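September, glaze book, continued from the page with the coffee ring

**Batch:** Dustdale clear, second attempt at a big mix
**Dry total:** 2975 g
**Sieve:** 30 mesh first pass, then the fine one twice
**Started:** early afternoon

Weighed everything in the side room with the door shut. Frit went in first, then silica, then the Dustdale ball clay, which came out of the bag in lumps again. Broke those up by hand before weighing. Last time I weighed the lumps as they were and let the water deal with them, and a good part of them stayed on the sieve and got thrown out. So the last batch was short of clay and I didn't correct for it. That probably explains the hard cake in the bottom of the bucket, though I have no proof.

Dried a small dish of the clay in the oven at 95 °C overnight to see how damp the bag is. It lost 7 percent of its weight. More than I expected. The bag has been sitting open next to the sink, so from now on it goes in a lidded tub on the high shelf. I left the recipe alone for this batch except for the clay, where I added enough to make up for the water. The 2975 g above is the corrected total.

Let it slake without stirring. Wrote labels while waiting. Old labels on the Clistville buckets are coming off again, the ones done in marker on masking tape. Pencil on the white plastic holds up better than either.

First pass through the 30 mesh was quick. The fine one was slow, as always. Used the stiff brush, and toward the end a rubber kidney, which pushed it through faster but leaves a film on the screen that has to be rinsed between scoops. Residue on the screen after the second pass was a pinch of gray grit. Kept it in a twist of paper taped to the back of this page.

Consistency by dip: a clean finger comes out coated, with the line of the nail just visible. Slightly thick for the tall test tiles, right for the bowls. Did not thin it. If I thin it now I'll be pouring off water tomorrow.

Tiles dipped:

- Londoño stoneware, bisque, single dip
- Londoño stoneware, bisque, double dip on the top half
- Clistville white, single dip
- Clistville white, single dip over the iron wash
- one broken bowl from the seconds shelf, poured inside only

The double dip crawled a little at the overlap while it was still drying. I could see fine cracks in the powder, like mud. Rubbed half of them closed with a fingertip and left the other half, and marked which was which with a scratch on the foot. If both halves come out the same I'll stop rubbing.

Kiln is the Wakon. The lower element was replaced last month and the bottom still fires a bit cooler than the top going by the cones, so I've put one Clistville tile on each shelf. Cones on both shelves too, facing the peephole. Bottom set is hard to see past the post. I should have turned the post before loading the rest and didn't want to unload for it.

Schedule is the usual slow one with a 30 minute hold at the end. I've gone back and forth on the hold. Without it the clear comes out with pinholes on the Londoño body, mostly near the foot, where the wall is thickest. With it the pinholes close up but the iron wash bleeds at the edges, and anything with a painted line looks soft. For plain ware the hold is better. For Atieno Kashindye's lettered tiles it would be a mistake, so those stay out of this load. 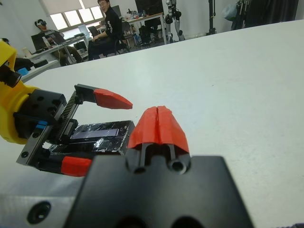
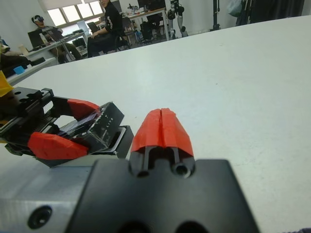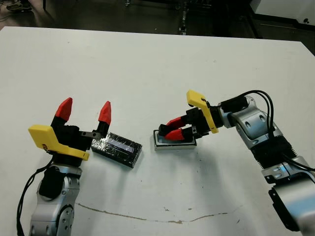 Neema Nyamweya read the page up to this point and disagrees about the pinholes. In her view they come from the bisque being fired too fast, so the body is still giving off gas when the glaze starts to seal, and the long hold only covers it up. She would slow down the bisque and drop the hold altogether. She also wants to know why the Londoño tiles weren't wiped with a damp sponge before dipping, since dust gives the same kind of hole.

Fair on the sponge. I didn't wipe them. The Clistville tiles weren't wiped either and they don't pinhole, but they are also thinner, so it doesn't settle anything.

Plan for the next load, with her point in it:

1. Londoño tiles from the slow bisque, wiped, no hold.
2. Londoño tiles from the fast bisque, wiped, no hold.
3. Same two again, not wiped.

All from this same bucket, stirred and checked with the finger before each dip. Same shelf for all of them, the top one. I'm leaving the Clistville body out so there's room.

Other things to sort out:

- The scale drifts when the heater is on. It was reading a gram high by the end of weighing. Zero it between ingredients.
- Dust masks are down to the last box.
- Need a second bucket with a lid that fits. The one in use now has the lid from the slip bucket and it pops up on one side.
- Ask Atieno if she wants the iron wash made up weaker. She mentioned it for the lettering and I forgot to write down the amount.

Kiln lit at 4:40 pm, bung out, lid cracked. Close the lid at the first color check and write the time here:

Closed 7:15 pm. Top cones all standing.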